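We drove out to the baby and parenting fair at Cuvcombe in August, mostly to look at feeding gear before our second is born. Parking was 9 dollars and the hall had 161 stands, too many for one afternoon. 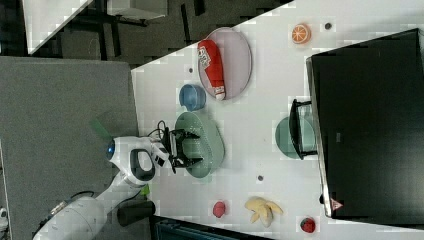 Liltus had the prenatal music belts, which Stefaniia tried on over her coat. The sound was clear but the strap pinched. Their weaning talk was better. Hryhorii Pasichnyk went through first foods and said a small bowl, like the blue one on the white table next to the green oval plate, is plenty at six months. He took questions for a long time.

Whitlock was selling a folding crib for 108 dollars, and we put our names down for one. 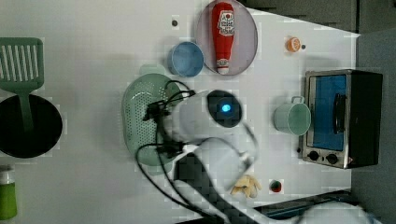 Delivery takes two weeks and they don't ship the mattress with it. Bring cash for lunch, the card reader was down.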